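Chapter 4
Keeping Food Cold: Households and the Perishable Supply

Learning aims
After studying this chapter, students should be able to explain how cold storage changed the way households buy food, describe the main stages of a cold chain, and identify the costs that each stage adds to the final price.

4.1 Introduction

For most of recorded history, the distance between a farm and a kitchen was limited by the rate at which food spoiled. Milk was sold within hours of milking. Fish was eaten near the coast or preserved with salt. Meat was slaughtered in the cooler months and smoked, dried or potted for the remainder of the year. A household's diet depended on its income and also on its location and the season.

The market town of Plamstead, which serves as the main case study in this chapter, shows how these limits were removed. Before cold storage arrived, the town had 34 licensed dairies serving a population of 3000. Each dairy supplied only the streets within walking distance. When the Andard company opened a chilled depot beside the railroad, milk could be collected once a day from farms up to 16 miles away. The small dairies could not match the depot's prices, and most had closed or merged by the time its second cold room was built.

The effects on shopping habits were slower to appear. A chilled depot extends the life of food only until the point of sale. As long as homes had no cold storage of their own, families continued to shop daily, and retailers continued to sell in small amounts.
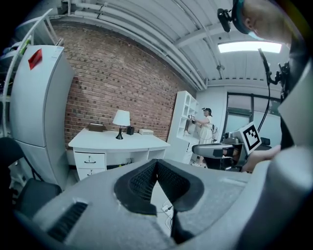

The spread of the domestic refrigerator completed the chain. Households could now hold several days' supply, and the weekly shopping trip became practical. Retailers responded with larger packages and longer opening hours. Part of the cost of storage — floor space, electricity and waste — passed from the store to the home, although this transfer is rarely shown in published food prices.

Section 4.2 sets out the stages of the cold chain in order. Section 4.3 compares Plamstead with the fishing port of Zisine, where ice was in use much earlier, and Section 4.4 examines seasonal prices, using the June peak in soft fruit as its main example.

Key terms: cold chain, depot, perishable goods, spoilage rate, storage cost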